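Teaching by hand: an afternoon with Orla Ó Néill

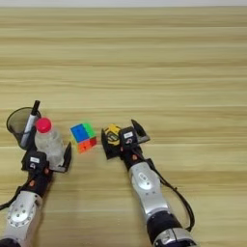
Orla Ó Néill has spent most of the past two years showing robots how to do things that a six-year-old would do without thinking. She runs the demonstration group at Torkeo, and her job, as she puts it, is "to be boring in a very controlled way." An operator steers a pair of arms by remote control, the arms handle something on a table, and the motions are saved as a lesson. The table setup we talked about longest was a plain one: a bottle, a mesh pen holder with a marker in it, a yellow tape measure and a small puzzle cube, with one gripper at the bottle and the other at the tape measure. Ó Néill likes objects of this kind. "A clear bottle is hard to see and a tape measure has an awkward shape," she said. "You could pick easier things, but then you learn less."

She came to the work from physical therapy, where she taught people to use a hand again after an injury. She says the two jobs have more in common than she expected. "In both cases you have to slow down a movement you stopped noticing when you were three. How far do you open your fingers before you reach for a cup? Most people have no idea. I had no idea."

New operators at Torkeo start on a task called Henditz, named after the street where the group had its first office. It is a simple pick and place with two arms. They do it 90 times before anything they record is kept. Pui-shan Tam, who joined in October, remembers the first morning as the worst part. "You move your wrist and the arm moves, and it should feel natural, but you can't feel the thing you're holding," she said. "I kept squeezing too hard. You have to learn to read it with your eyes."

Ó Néill's rule is that an operator should never fix a mistake too quickly. If a grip slips, she wants the recovery done at the same pace as the rest. "The robot is going to slip as well," she said. "If all it has ever seen is perfect runs, it has nothing to go on when that happens." The set the group finished in spring had 846 recordings in it, and 287 of those included a slip or a second try. Another group in the building asked whether those could be taken out. She said no.

I asked about guiding the arms directly, with a person holding the arm and pushing it through the motion. The group did that for its first few months. Wai-kit Tai, who looks after the hardware, still prefers it for short jobs. "You feel the weight, you feel where the joint doesn't want to go," he said. The trouble, according to Ó Néill, is that the person's own hands end up in the camera's view, and with two arms it takes two people who have to agree on every move. "Wai-kit and I tried to put a lid on a box that way. We had to go and have lunch separately."

She does not think much of speed. A session at Torkeo lasts 70 minutes and then the operator has to leave the room, even if things are going well. People get sloppy before they feel tired, she said, and it shows up in the recordings as small extra movements – a hover, a twitch, a gripper that opens twice. The robot copies those too. One operator had a habit of pausing over every object before taking hold of it, and for several weeks the trained arms paused in the same way.

"That was a good lesson for us," Ó Néill said. "We watch our own runs back now, every evening before we go home. It's a bit like hearing your own voice on tape."

The next task is putting a cap back on a marker. She has been practicing at her desk.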